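3.2 Sites and consultation procedure

The survey covered four parishes in the Allholm drainage district. Of 1,698 households on the rating list, 1,239 returned a usable form, a response rate of 73 percent. Forms were mailed in April and collected by hand where no reply had come within three weeks. Households on the Adine side of the embankment pay a lower charge, set under an older agreement, and were coded separately.

Questionnaire results were then put to open meetings, one per parish. Seating was kept the same at each meeting so that residents and district staff sat at one continuous line of tables (Figure 2). Each meeting opened with a short statement of the current charge and the proposed flat rate, followed by discussion without a fixed time limit.

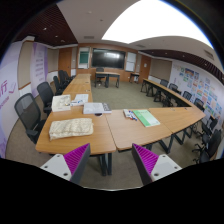 Figure 2. Meeting room with tables in a U-shaped arrangement.

One resident of Lockwood objected that a flat rate would charge the upper fields for water they never held, and asked why the pumping cost was not split by elevation. The same objection was made in two of the other three parishes, in nearly the same terms. It was therefore added to the coding scheme as a separate category (C7, "benefit by height") and the earlier transcripts were recoded.

Parcels smaller than 300 square meters were left out of the cost model in Section 4, as they are exempt from the charge. The Urkel parcels were kept in, although their boundaries were redrawn during the study period.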